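Chapter 7
Water in the Home: Supply, Storage and Use

Aims of the chapter
After studying this chapter, the reader should be able to trace the path of cold and hot water through a dwelling, explain why pressure differs from floor to floor, and select suitable fittings for a bathroom or kitchen.

7.1 Introduction
Until piped supply became general, most households carried water by hand, and bathing was an occasional event. The town of Clorkotton, which serves as the case study for this part of the book, laid its first mains to 432 houses. Few had a separate bathroom. A later survey of the same district covered 3,443 dwellings and recorded fixed baths in all but 146 of them.

The change affected the planning of the house as much as the habits of its occupants. Pipes had to be protected from frost, floors had to bear the weight of a filled bath, and waste water required a trapped outlet to keep foul air from the rooms. Grigaitė's study of the Dudora estate treats these matters in detail and is recommended as further reading.

Modern baths may be built in against a wall or left freestanding. In the second case the position of the spout and controls must be settled before the floor is finished.

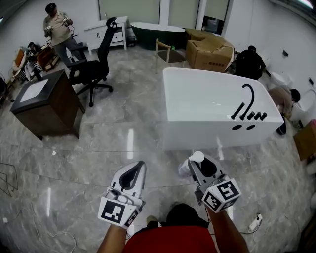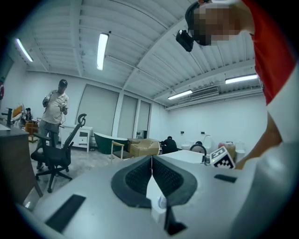 7.2 Key terms
Main: the pipe that carries water beneath the street.
Stop valve: the valve by which supply to the dwelling is shut off.
Trap: a bend in a waste pipe that retains water and blocks gases.
Head: the height of stored water above the point of use.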